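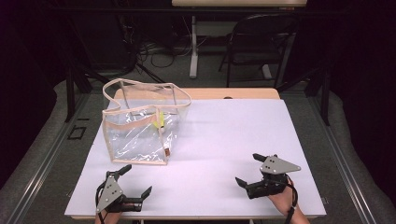
How many examples do we need of one job before the arm can have a go at it alone?

Fewer than you'd fear if they are varied, and more than you'd like if they are all alike. For our bag job we are aiming at 1000, and I wouldn't try a first round of learning on much less than half of that.

Hello everyone,

That was the question Tadeo put to the list and my short reply to it, and several of you then wrote to me privately asking for the long one, so I hope you'll forgive me for filling up your inboxes. I've kept his message below in full, as I think he asks things that a good many of us have wondered about.

First, the count. We have nearly 2000 recordings at Histside now across all our jobs, and the bag makes up a fair part of them. Craig ran the learning on an early batch in June, when we had far too many that began in just the same way: bag square to the table, handles standing up nicely, same person holding the grippers. The arm learnt that opening by heart and was lost the moment a handle flopped backwards. We then threw in 44 new recordings, each begun with the bag set down any old how, and they did more good than the few hundred before them. I was quite cross about it at the time, having made most of the few hundred myself!

So, Tadeo, my advice is to leave the bag as it falls. If it has slumped or turned a bit to one side, lovely, start from there. Clear plastic is a pain because it crumples and throws the light about, and your learner needs to meet as many of those odd shines as you can give it. Move a lamp now and then. Put something small in the bag for one batch and something else for the next.

On your second point, about two hands: yes, do record both grippers even where one of them is only waiting. We used to trim out the idle hand to save space, and Natalie (who was right, and has been very gracious about it) pointed out that the waiting hand is half the lesson. It has to learn to keep out of the way. Keep your cables on the outside of your wrists, too, and let them hang towards you. I lost a whole afternoon's work to a cable that kept dragging across the table top and joining in.

As for mistakes, we keep them if the person puts things right within the same recording. A dropped handle picked up again is a splendid thing to learn from. If you give up halfway, bin it and start again. Please do write down which is which while you still remember, as sorting it out a month later is miserable work. We use a plain Vevska sheet with one line for each recording, and Lụa can send you a blank copy if you ask her kindly.

Do take breaks. I find my hands go slow and careful after 33 in a row, and slow and careful isn't what you want to teach. Swap with somebody else, preferably somebody left-handed.

I've rambled on quite long enough. If anyone at Flurkell has tried bags with a zip, I should dearly love to hear how you got on, since ours is next on the list and I'm not looking forward to it.

All the best to you all,
Gareth Rowbotham

On a day in September 2022, Tadeo Huenchumán wrote:
> Dear all,
>
> We are just starting on soft things at Wan after a long spell
> with blocks and cups. How many examples do we need of one job
> before the arm can have a go at it alone? Our first is a bag
> with two handles.
>
> Also, when only one hand is doing anything, is it worth
> recording the other? And do you keep the ones that go wrong?
>
> Sorry if this has all been gone over before. I looked through
> the old messages but could only find talk of cups.
>
> Many thanks,
> Tadeo

We use cookies to remember your list settings. By carrying on you agree to this. Accept | Manage choices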